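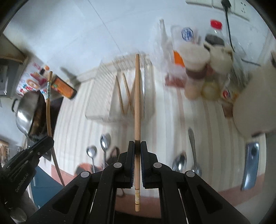
Footbridge team picks cable design after second round of load tests

Engineers working on the new Vadon footbridge have settled on a cable-supported deck, ending a long argument over whether the crossing should be a plain steel beam. The decision was announced 24th October at the Vormont workshop, where the test model has been sitting since September.

The bridge will cross the Olirska just below the old rail yard. Span is 234 feet, bank to bank, no pier in the river. That last part was the sticking point. A beam that long with nothing under the middle gets heavy fast, and the soil on the east bank is soft - silt mostly, over clay.

"We kept adding steel to carry the steel," said Amerley Gbeho, lead structural engineer. "At some point you have to stop and draw something else."

The new drawing has one leaning tower on the west side, where there is rock, and 16 cables running down to the deck. East side only has to hold up its own end. Foundations there shrink by a lot, though Gbeho would not give a number until the soil report is final.

Testing was done on a scale model, eight load cases in all. Sandbags for the crowd loads, a small motor clamped to the deck for the footsteps. The footsteps mattered most. People walking on a light bridge can set it swaying side to side, and once it sways they tend to fall into step with it and make it worse. The first model did sway, more than the team liked. Second one has a stiffer handrail that works as part of the structure, plus dampers under the deck at midspan.

Lajos Rácz ran the tests. He said the second model passed seven of the cases without changes. The eighth, a full crowd on one side only with wind from the north, needed heavier cables near the middle. Those have been swapped and the case was run again the next mornng. Passed.

Not everyone is sold. Tibor Erdős, who designed the earlier beam version, told the meeting that cables mean inspections, and inspections mean money every year the bridge is standing. He wants a maintenance plan in writing before the steel is ordered. Gbeho agreed to that, and a draft is due with the final drawings.

Also asked about: ice. Wet snow can build up on cables and drop in chunks. Gladys Mamani, who is handling the cable order, said the outer sleeves will have a raised spiral to break up the ice while its thin. Same spiral helps with rain and wind vibration. She is waiting on prices from two suppliers.

Bikes will be allowed, deck is wide enough for two to pass. No horses. Lighting goes in the handrail, aimed down.

The name is still open. The working title on the drawings is Orbán Crossing, after the street at the west end, but the town has not voted on it. Residents have sent in 2704 comments on the project so far, a good share of them on the name and the color of the tower. (Gray, for now.)

The model stays up at Vormont through the end of the month and can be seen during workshop hours, ring at the side door. Dorottya Erdős is taking questions on ramps and access, comment forms are at the front desk.

Ground work on the west bank starts once the permit clears. No date set yet.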